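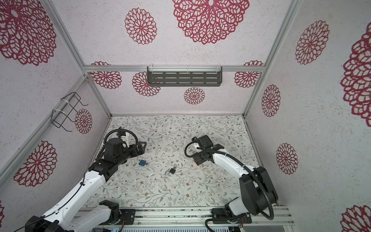 The Flotilis is a lockable deck chest for gardens, allotments and boat moorings, and it is the piece of outdoor storage we get asked about more than any other. It holds 406 litres, so a full set of seat cushions goes in with room left for the hose, a bag of compost and all the odd bits that usually end up by the back door. The lid closes over two hasps, one at each end of the front edge, and a pair of padlocks like the two lying on the leafy vine print will see to both. Plenty of people fit only one and use the other hasp for a simple clip — that works nicely in a back garden!

We took on the Flotilis after trying it through a very wet winter on our own yard. Rain runs off the sloping lid into a small channel at the back and out at the corners, well clear of the seal. Cushions stayed dry, seed packets stayed dry, and the only thing we had to do was brush the leaves off now and then.

Size and weight
Capacity: 406 litres
Height, lid closed: 61 cm
Greatest load on the lid: 85 kg, spread evenly
Hasps: 2
Colours: slate, moss, sand

At 61 cm it is a bit tall for a low bench, but with a cushion on top it makes a very good perch for pulling your boots on. The lid stays up by itself on two gas struts, which is a joy when you have an armful of tools.

Locking it

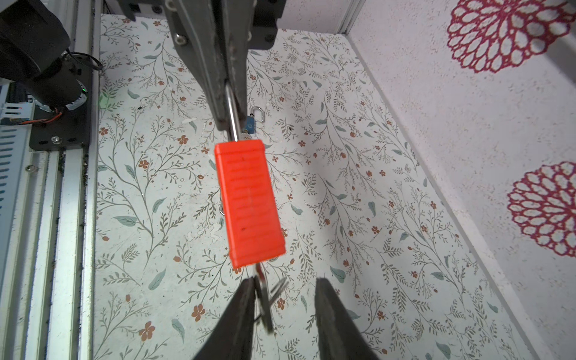
Orange-red padlock with a silver shackle; a smaller blue one behind. Padlocks are sold separately.

The hasp holes take most small and medium padlocks. Measure the shackle before you order and check it against the drawing in the fitting sheet. If you share the chest with a neighbour or a whole allotment club, two colours of lock save a lot of fumbling with keys.

Putting it together
Panels slot into the base first, then the lid goes on. A second pair of hands helps with the struts. Choose level ground, or use the Paveo foot set (sold separately) on gravel and uneven slabs.

Also in this range
Ekström slatted shelf, sits inside the chest and keeps small pots off the floor
Paveo foot set, four adjustable feet
Hatulell lid cushion, in slate or sand, with ties at each corner

Spare struts, seals and hasps are kept in stock and can be ordered one at a time.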